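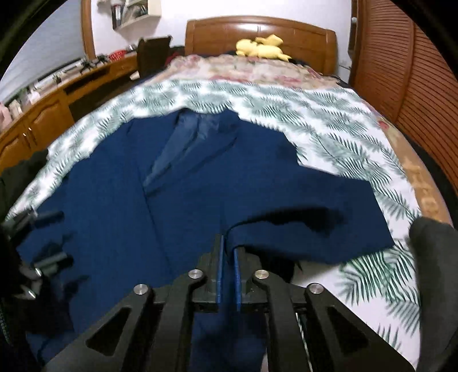 Jacke auf dem Bett, Greifer am Stoff. Um solche Handgreifer geht es in der Bestellung fürs neue Jahr.

Stand 3. Dezember 2021: Die Anträge für Geräte müssen vor der Weihnachtspause raus. Ich schreibe hier mit, wie wir rechnen, weil nach dem letzten Thread mehrere gefragt haben, was so eine Ausstattung kostet.

Unser Thema ist Kleidung. Jacken, Hemden, Hosen, später Bettwäsche. Die Aufnahmen entstehen mit Greifern, die man in der Hand führt, und zwar dort, wo Kleidung normalerweise liegt. Also auf Betten, Stühlen, Sofas. Einen Roboterarm kaufen wir in dieser Runde nicht.

Der Rahmen: Wir können bis zu 3000 Euro beantragen. Alles darüber braucht drei Vergleichsangebote und eine Unterschrift aus der Verwaltung, das schaffen wir im Dezember nicht mehr.

Angefragt habe ich bei Tridcombe, Puvaritz und Mogensen. Zwei haben geantwortet. Von Puvaritz kam bisher nur die Eingangsbestätigung.

Tridcombe: 972 Euro pro Paar, Kamerahalterung und Backen dabei, die Kamera selbst nicht. Die haben wir schon. Versand ist im Preis drin.

Mogensen ist pro Paar billiger, liefert aber ohne Beläge und ohne Halterung. Die Halterung müssten wir selbst drucken. Das geht, bindet aber unseren Drucker und jemanden, der die Passung nacharbeitet. In der Tabelle steht dafür jetzt ein halber Arbeitstag pro Greifer, das halte ich für knapp.

Drei Paare von Tridcombe würden in den Rahmen passen. Dann bleibt aber zu wenig für Ersatzteile übrig. Ein Satz Beläge mit Bolzen kostet 106 Euro, und genau das fehlt dann.

Zu den Belägen, weil die in Angeboten gern als Kleinteil laufen: Die schmalen blauen Streifen auf den Innenseiten der Backen sind das Teil, das den Stoff berührt. Wenn die glatt werden, rutscht Futterstoff durch, dicker Stoff noch nicht. Man merkt es also erst spät. Ich plane ab jetzt einen Satz pro Paar fest ein.

Das Gleiche bei den Gelenken. Die Bolzen nutzen sich langsamer ab, aber wenn ein Arm Spiel hat, treffen sich die Backen nicht mehr sauber, und bei einer einzelnen Stofffalte ist das sofort ein Problem. Bei einer Tasse wäre es egal.

Warum überhaupt Paare: Eine Jacke mit einer Hand zu falten ist möglich, dauert aber und sieht danach entsprechend aus. Revers und Ärmel wollen wir von zwei Seiten fassen können. Einzelgreifer tauchen deshalb in unserer Liste nicht mehr auf.

Marlina Purba hat den Arbeitsplan dazu gemacht. Sie rechnet mit 4 Wohnungen, nacheinander, jede mit eigenem Bettzeug und eigenen Möbeln. Mit zwei Paaren kommt man da durch, wenn eines davon immer einsatzbereit ist. Mit einem Paar steht bei jedem Defekt alles.

Damit sind wir bei zwei Paaren plus zwei Sätzen Beläge. Der Rest geht in Speicherkarten, einen zweiten Koffer und Ladegeräte. Die Ladegeräte hatte ich beim letzten Antrag vergessen und dann privat ausgelegt. Passiert nicht noch mal.

Frage aus den Antworten: Warum kein Motorgreifer? Wir haben einen von Hollutach ausgeliehen und damit einen Nachmittag Hemden gefaltet. Greift ordentlich, ist aber schwer, und über einer Matratze hält man den Arm die ganze Zeit ausgestreckt. Nach einer Stunde wollte keiner mehr. Für den festen Aufbau am Tisch bleibt er auf der Liste, frühestens im nächsten Haushalt.

Noch eine Frage: weitwinklige Kamera oder normale? Weit. Man verliert Auflösung am Rand, sieht aber bei einer ausgebreiteten Jacke Ausschnitt, Ärmel und Unterlage zusammen. Für Stoff ist uns das wichtiger. Mehrkosten für uns keine, die Objektive liegen im Schrank.

Was man bei Textilien leicht unterschätzt, ist der Posten Material. Dunkle Jacke auf hellem Laken mit Blattmuster ist vergleichsweise dankbar, die Kante findet man. Dunkel auf dunkel ist eine andere Sache. Wir setzen deshalb einen kleinen Betrag für gebrauchte Kleidung und ein paar Laken an, bunt gemischt. Der Antrag nennt das "Verbrauchsmaterial", und das ist bisher immer durchgegangen.

Nicht im Antrag: Arbeitszeit. Die läuft über die Projektstellen und taucht in keiner Gerätetabelle auf. Wer unsere Zahlen übernimmt, sollte das im Kopf haben – die Greifer sind der kleinere Teil der Kosten.

Lieferzeit laut Tridcombe sechs Wochen ab Bestellung. Mogensen nennt keine, auf Nachfrage hieß es "nach Verfügbarkeit". Für unseren Zeitplan ist das ein Grund, der schwerer wiegt als der Preis.

Ich warte noch bis Montag auf Puvaritz. Kommt nichts, geht der Antrag mit Tridcombe raus. Die Tabelle mit allen Posten schicke ich auf Anfrage gern als Datei, bitte per Direktnachricht.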